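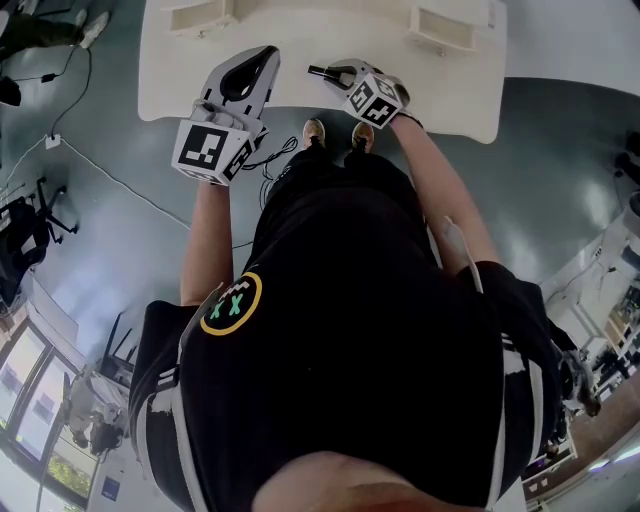
スライド1:両手の手持ちグリッパでデモを取っているところ。白いキューブが姿勢推定用のマーカー。

Umo 発表用ノート(自分用、しゃべり言葉のまま)
題:見えないマーカーとどう付き合うか 手持ちグリッパによる両手デモ収集

【スライド1 表紙】

こんにちは、よろしくお願いします。表紙の写真はもう出しっぱなしにしておきます。あとで何回も戻ってくるので、なんとなく目に入れておいてください。両手にグリッパを持った人がテーブルに向かっていて、頭のてっぺんが画面の下の真ん中にどーんと来ています。今日の話の半分は、この頭の話です。

(ここで間を取る。早口にならないこと。前回の練習で表紙に入って即スライド3まで走ってしまったので、水を飲むくらいでちょうどいい)

Umoというのは、うちでやっているデモ収集と学習のプロジェクトの名前です。読み方は「ウモ」です。由来を聞かれるんですが、フォルダ名がそのまま残っただけなので、深い意味はないです。

今日お話しするのは、手持ちグリッパで集めたデータのうち、マーカーが隠れた区間を捨てるか、直して使うか、という一点だけです。モデルの構造の話はほとんどしません。新しいネットワークを期待して来てくださった方、すみません。データの話ばっかりします!

【スライド2 なんで手持ちなのか】

まず背景から。両手の作業をロボットに教えるとき、よくあるのはリーダーアームを動かして遠隔操作するやり方ですよね。私たちも最初はそれでやっていました。やっていたんですけど、疲れるんです。人間が。アームの重さとか、自分の手と画面の中の手がずれている感じとか、そういうのに慣れるまで時間がかかって、慣れたころには肩が終わっている。

手持ちグリッパは、指先のところだけロボットと同じ形にして、あとは人間の腕をそのまま使います。だから初めての人でも、握って開いてを何回かやればもう作業に入れる。これは本当に楽で、遠隔操作に戻れなくなりました。

(会場に手持ちグリッパを使ったことがある人がどれくらいいるか聞く。手が多く挙がったらこのスライドは短くして次へ)

ただし当たり前ですけど、人間の腕には関節角のセンサがついていません。ロボットなら手先がどこにあるか運動学で出ますが、手持ちだと手先の位置姿勢を外から推定しないといけない。そこで、キューブです。

【スライド3 マーカーキューブ】

表紙に戻ります。(戻る。リモコンの戻るボタンは上側!)

左手のほう、顎の後ろに白いキューブが乗っていて、面に白黒の四角いマーカーが印刷されています。右手のグリッパにも同じように白いマーカーキューブがついています。カメラから面が見えれば、そこからグリッパの6自由度の姿勢が出ます。位置と向きですね。

平らな板にマーカーを一枚貼るだけじゃだめなの、と聞かれます。だめではないです。でも両手作業だと手首をすごくひねるんですよ。箱の中に手を入れるときとか、右手で支えながら左手で奥に回すときとか。板だとひねった瞬間に斜めになって、検出はできても向きの推定がガタガタになる。正面から見た平面マーカーの傾きの不定性、あれに皆さん一度は泣かされていると思います。キューブだと面が複数見えることが多いので、まとめて解けば落ち着きます。

面ごとに違うIDを割り当てていて、左右でも重ならないようにしてあります。これ、最初のころ左右で同じセットを印刷してしまって、一日分のデータで右手と左手がときどき入れ替わっていました。再生するとグリッパがテーブルの上を瞬間移動するんです。見ていると面白いんですけど、学習に入れたら面白くなかったです。

(ここで笑いが来なくても気にしない)

キューブの取り付けはかなり大事です。姿勢推定の誤差のうち、マーカー検出そのものよりも、キューブと指先の相対位置がずれていることによる誤差のほうが効いていた時期がありました。ネジの締めが甘いと、作業中にちょっとずつ回るんですね。今は収録の頭に毎回、決まった治具に指先を当てて相対姿勢を取り直しています。面倒ですが、やめるとすぐ精度に出ます。

グリッパ本体はStojanovskaのものをベースにしています。左右で先端を変えられるので、細い指が要る作業と、がばっと挟みたい作業を同じ日に取れます。写真でも左右で形が違いますよね。左が幅の広い顎で、右の先端は細くて黒い。方策のほうには左右それぞれの先端の種類を条件として渡しています。

【スライド4 頭が邪魔】

さて、頭です。

上からの視点は作業台全体が見えて便利で、両手の関係も取りやすい。ところが人間って、細かい作業になると覗き込むんですよ。私もやります。指先を合わせたいときほど顔が近づく。つまり、一番データが欲しい瞬間に一番隠れるんです。

これがランダムな欠損だったら話は簡単でした。適当に間引かれるだけですから。でもそうならない。隠れ方が作業の難しさと相関しているんです。ここ、今日いちばん言いたいところなのでゆっくり言います。

(ゆっくり)

「隠れた区間を捨てる」という処理は、見た目はとても誠実です。信用できないデータを使わない。正しそうですよね。でも捨てた結果、データセットに残るのは、手を伸ばすところ、引くところ、運ぶところ。はめる、差す、引っかける、そういう接触の瞬間がごっそり薄くなる。方策は運ぶのがやたら上手くなって、最後の最後で手前をうろうろするようになります。

私たちはこの「うろうろ」を、最初はモデルのせいだと思っていました。容量が足りないのかとか、行動のチャンクの長さが悪いのかとか、しばらくハイパーパラメータをいじっていて、あの時間を返してほしいです。データの接触区間だけヒストグラムを描いたら、谷になっていました。きれいに。

(ヒストグラムの図を指す。横軸は対象物までの距離、縦軸は残ったフレームの割合。軸の説明を飛ばしがちなので必ず言う)

じゃあ覗き込まないでください、とお願いすればいいのでは、という話もあります。やってみました。背筋を伸ばしてやってもらうと、確かに隠れは減ります。減るんですけど、動きが変わってしまうんです。手元が見えないので探るような動きになって、自然さがなくなる。せっかく手持ちにした意味が薄れるので、これはやめました。自由に覗いてもらって、こちらの処理で何とかする方針です。

【スライド5 時刻合わせ】

処理の話に入る前に、ちょっと地味な話をします。同期です。ここで寝ないでください。

カメラは60fpsで回しています。グリッパの開閉の信号と、中に入っている慣性センサの信号は別の経路で来ます。で、この経路の間に遅れがある。収録の環境だと最大で8フレームずれていました。60fpsの8フレームですから、手が速く動いているところだと、位置にすると結構な距離です。つかんだはずの物が、開閉の信号上はまだ手前でつかまれている、みたいなことになる。

遅れが一定ならまだいいんです。固定値を引けば終わりなので。うちの場合は収録を始めるたびに変わりました。原因の切り分けにかなり時間を使って、結局、ケーブルの問題とソフトのバッファの問題が両方ありました。どっちか片方だと思って探しているとハマるやつです。

今はFlitauという同期ツールを内製して使っています。仕組みは単純で、収録の最初に両手のグリッパを軽く振ってもらいます。マーカーから出した角速度と、慣性センサの角速度の相互相関を取って、山のところで合わせる。それだけです。最後にももう一回振ってもらって、途中で時計が流れていないかも見ます。

振り方にコツがあって、一定のリズムで振ると相関の山がいくつも立ってしまいます。不規則に振ってください、とお願いするんですが、人間は不規則に振るのが苦手で、気がつくとみんな同じテンポになっている。なので今は、短い音を不規則な間隔で鳴らして、それに合わせてもらっています。ピッ、ピピッ、ピッ、みたいな。最初に聞いた人はだいたい笑います。

(デモ音源は会場の音響が怪しいので口で言うだけにする)

【スライド6 手法】

お待たせしました、手法です。図は上から下に流れます。

やっていることは、ざっくり言うと、見えているところはマーカーを信じて、見えていないところは慣性センサでつないで、どれくらい信じていいかをフレームごとにつけて、その信頼度を学習の損失の重みにする、です。

一段目。各フレームで検出できたマーカーの面を全部使って姿勢を解きます。このとき再投影誤差と、見えている面の数と、画像上の面積から、観測の分散を出します。この分散の式は手で作ったあと、治具を使った校正データで係数を合わせています。

二段目。慣性センサを予測に使って、区間全体を平滑化します。オンラインである必要がないので、前からも後ろからも情報が使える。ここは収録データならではの強みで、隠れに入る直前と、出てきた直後の両方で位置が押さえられるんですね。慣性センサだけで積分するとどんどん流れていきますが、両端が留まっているので、真ん中がちょっとふくらむくらいで済みます。

三段目が、まあ、うちの工夫です。両手作業だと、片方が隠れていてももう片方は見えていることが多い。そして、ひとつの物を両手で持っている間は、左右の相対姿勢がほとんど変わらないはずです。この拘束を、両方のグリッパが閉じていて、かつ接触がありそうなときだけ、緩く入れます。

緩く、というのが大事で、強く入れると失敗します。布みたいな柔らかいものだと、両手で持っていても相対姿勢は動きますから。最初は硬い拘束にしていて、布を広げる作業のデータで左右の手がくっついて離れないみたいな軌道ができました。なので拘束の強さは作業の種類ごとに変えていて、布の作業では切っています。自動で決められたらかっこいいんですが、今は手で決めています。そこは正直に書いてあります、論文にも。

四段目。平滑化の結果から出てくる事後の分散を、行動の損失の重みにします。分散が大きいところは軽く、小さいところは重く。ただ、単純に逆数にすると、また接触区間が軽くなって元の木阿弥なんですよ。だから下限を入れています。信用できなくても、このぶんまでは必ず学習に効かせる、という床ですね。この床の高さが、あとで出てくる結果にけっこう効きます。

(質問が出やすい。床の値の感度は予備スライドBにある)

【スライド7 データ】

データの話です。Stosbyの収録スペースを借りて、全部で3,000本のデモを取りました。全部両手です。作業は箱への出し入れ、ふたの開け閉め、ケーブルの取り回し、布の作業、あとは受け渡しです。

表紙の写真にもテーブルの奥に白い箱型のものが左右にありますね。それぞれ口が四角く開いています。ああいう開口のある形は、手法を試すのにすごくいいんです。口の縁に手が近づくと、人は必ず中を確認したくなる。

収録で気をつけたことをいくつか。まず服装の指定はしていません。白黒の柄が強い服だとマーカーの誤検出が心配だったんですが、IDの照合でほぼ落ちます。床の反射にマーカーが映ったら嫌だなとも思っていて、こちらは鏡像になるのでデコードできず、助かりました。窓からの光はつらいです。時間帯で露出が変わって、明るい側のキューブの面が飛ぶ。露出は固定にして、それでも飛ぶときは諦めてその日の配置を変えます。

あと、失敗したデモも消さずに残しています。落としたとか、引っかかってやり直したとか。タグをつけて、学習に入れるかどうかを選べるようにしました。やり直しの動きって結構役に立つんです。今回の比較では、最終的に成功していれば途中のやり直しも含めて使っています。

人によるばらつきも面白くて、覗き込み方が本当に人それぞれなんですね。首だけで覗く人、腰から折れる人、横から回り込む人。回り込む人のデータは隠れが少なくて処理としては優秀なんですが、体が動くので腕の軌道が長くなります。どっちが良いデータなのか、まだ答えを持っていません。

【スライド8 結果その一:軌道の精度】

結果にいきます。まず軌道そのものの精度です。評価用に、別の角度からも撮った収録を用意して、そっちで見えていれば正解に使う、という形にしました。真の正解とは言えませんが、隠れた区間の評価としては十分だと思っています。

比べたのは、線形補間、慣性センサなしの平滑化、慣性センサありの平滑化、それに両手拘束を足したもの。

線形補間は、短い隠れなら案外悪くないです。これは意外でした。まばたきみたいな短い欠けなら補間で埋めればいい。差が開くのは覗き込みのような長い隠れで、補間だと指先が対象の中を突き抜けたりします。慣性センサを足したところで一気に良くなって、両手拘束は、効く作業と効かない作業がはっきり分かれました。ふたの開け閉めではよく効く。受け渡しは、渡す瞬間の前後だけ効く。ケーブルはほぼ変わらない。

(棒グラフの色:薄いほうが補間。練習で逆に言ったので注意)

【スライド9 結果その二:ロボットで動かす】

で、軌道がきれいになったからといってロボットが上手になるとは限らないので、動かしました。

同じモデル、同じ学習設定で、データの処理だけを変えています。捨てる、補間、Umoの処理で重みなし、Umoの処理で重みあり。

順番としては、捨てるのが一番下でした。特に箱への差し込みで大きく落ちます。さっきの「うろうろ」がそのまま出ました。入口の手前で小さく行ったり来たりして、時間切れになる。補間にすると入口までは行って、入れようとはする。ただ角度が悪くて縁に当たる。直線で補間しているので、最後のひねりが消えているんです。人間は入れる直前に手首をくいっとひねっているんですよね、あの動きがない。

Umoの処理にするとひねりが戻ってきます。これを最初に見たときは嬉しくて、同じ試行の動画を何回も再生しました。重みありと重みなしの差は、箱ではそこそこあって、布ではほとんどありません。布は元々多少ずれても何とかなる作業なので、納得はしています。

動画を流します。(流れなかったら予備のPCには切り替えず、口頭で続ける。切り替えると時間が溶ける)

左が「捨てる」、右が「Umo」です。左、ここで迷ってますね。迷ってます。まだ迷ってる。右はもう入れて、次に行っています。

【スライド10 うまくいかなかったこと】

時間があればここを丁寧にやりたいです。

一つ目。両手とも長く隠れるケース。これはもう、どうにもなりません。両端を留めても真ん中が分からない。信頼度は下がってくれるので学習が壊れはしないんですが、情報がないものはない。カメラの台数を増やす、が素直な答えで、ただ増やすと校正の手間も増えるので、そのバランスで悩んでいます。

二つ目。グリッパが何かに強く当たったとき。慣性センサに衝撃が入って、平滑化が一瞬暴れます。外れ値として落とす処理は入れたんですが、落としすぎると接触の情報まで消えてしまう。接触の瞬間を守りたくて始めた研究で接触の瞬間を落としてどうするんだ、と自分で思いながら閾値を触っていました。

三つ目。人間の腕だからできる動き。手首の可動域とか、肘の逃がし方とか、指先の軌道が完璧でもロボットの腕だと届かないものがあります。今は学習前に逆運動学で全部通して、解けない区間のあるデモを外しています。これもまた「捨てる」なんですよね。隠れと同じで、捨てられるデモに偏りがあるはずで、見てみたら奥側のひねりが多い動きでした。ここは次にやりたいところです。

四つ目。ケーブル。作業対象のケーブルの話ではなくて、グリッパから出ているケーブルのほうです。体の横に垂れるので、動きの大きい作業だと邪魔になるし、足元にも気を使います。無線にした版も試したんですが、同期の遅れがまた暴れ出して、スライド5の苦労を最初からやり直すことになったので、今回のデータは有線で取りました。

【スライド11 使ってみたい方へ】

Flitauは単体で使えるように切り出しています。マーカーの軌道と慣性センサのログがあれば、グリッパの種類は問いません。10月に公開する予定で、今はREADMEを書いています。書いています、というか、書かなきゃいけません。

データのほうは、Stosbyとの取り決めがあるので、まず一部からになります。失敗タグのついたものも一緒に出したいと思っています。

もし同じような収録をこれから始める方がいたら、お願いしたいのは、隠れたフレームをその場で消さないでほしいということです。フラグだけ立てて、生のまま取っておいてください。私たちは初期のデータを消してしまっていて、後から処理を当て直せませんでした。ディスクは買えますけど、あの収録をもう一回お願いするのは、かなり気まずいです。

【質疑用メモ】

キューブの大きさは? → 大きいほど遠くから見えるが、両手が近づいたときにキューブ同士がぶつかる。箱の口にも当たる。今のサイズは箱に入る上限で決めた。

マーカーなしの追跡ではだめか? → 試した。白い無地のテーブルだと背景の特徴が少なくてつらい。グリッパ側のカメラで自己位置推定する方式も、手元に寄ると画面が物でいっぱいになって飛ぶ。組み合わせるのはあり。

頭にカメラをつければ頭は映らないのでは? → その通りで、別の比較として取っている。ただ今度は視点が揺れるので、視点の動きをロボット側でどう再現するかという問題になる。今日は数字を出さない。

損失の重みではなくサンプリングで調整しないのか? → 両方やった。あまり差が出ず、実装が楽なほうを採った。

床の値はどう決めた? → 予備スライドB。高すぎると補間に近い悪さが出て、低すぎると「捨てる」に近づく。間は割と平ら。

片手作業でも効くか? → 両手拘束の分はもちろん効かない。慣性センサと重みの部分は同じように使える。

参加者への説明は? → 収録前に映像の用途を説明し、同意を取っている。公開版は顔が映ったコマをぼかす。

(時間が余ったらスライド9の動画をもう一回。余らなければ予備スライドCは飛ばす。レーザーポインタは演台の左の引き出し)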